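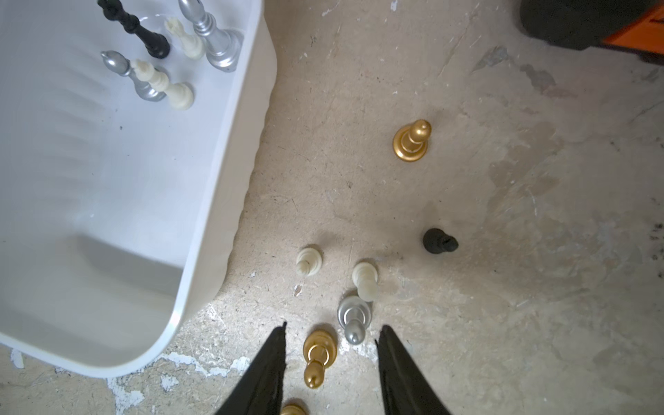

Kurnis Tenants' Assembly

The Kurnis Tenants' Assembly is a grassroots civic movement based in the town of Kurnis, known for its long and lively campaign over rents, evictions and the running of public housing. It grew out of a single crowded meeting on the Sultasden estate in March 2019 and quickly became one of the most closely watched local campaigns in the Panduvia district.

Background

Sultasden was built as council housing for workers at the nearby rail yards. By the time the movement began, the estate had 165 flats, many of them with long-standing complaints about damp, broken lifts and slow repairs. The council then put forward a plan to hand the whole estate to Fodor, a private housing company, on a lease of 80 years. Residents learned of it from a notice pinned up in the stairwells, with 14 days to reply.

The first meeting drew so many people that it spilled out into the courtyard, and those present agreed to meet weekly until the plan was dropped or put to a vote of the tenants. The name was chosen that same evening.

Campaign

The Assembly's early work was wonderfully hands-on. Members knocked on every door on the estate, translated the lease into everyday words and read it aloud in the courtyard, clause by clause, over 2 evenings. A remarkable open letter followed, calling on the council to publish the repair accounts, halt all evictions during the talks and give tenants a binding vote.

Marches went from the estate gates to the town hall, usually with a brass band made up of residents. The council at first refused to receive the letter, saying that the Assembly was not a registered body. The group answered by holding its next meeting on the town hall steps – a striking moment that brought in supporters from right across Panduvia and led to the first formal talks.
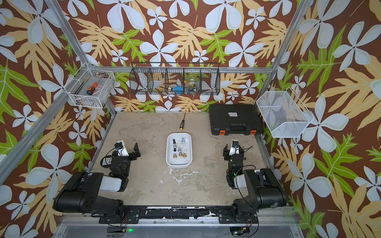 White tray on the floor, with flower and leaf wallpaper behind.

Outcome

After a heated public session, the council withdrew the lease plan and agreed to a tenants' vote on any later change of landlord. Fodor was kept on for lift repairs only. The demand for open repair accounts was met in part: yearly totals are now published, though the costs for each building are not.

Organisation

The Assembly has no chair. Meetings are led by a different stairwell each time, and any resident of Sultasden may speak and vote. Tenants from other estates may speak but not vote, a rule that has been hotly argued over more than once and remains in force.

See also
Housing in Panduvia
Kurnis town council
Sultasden estate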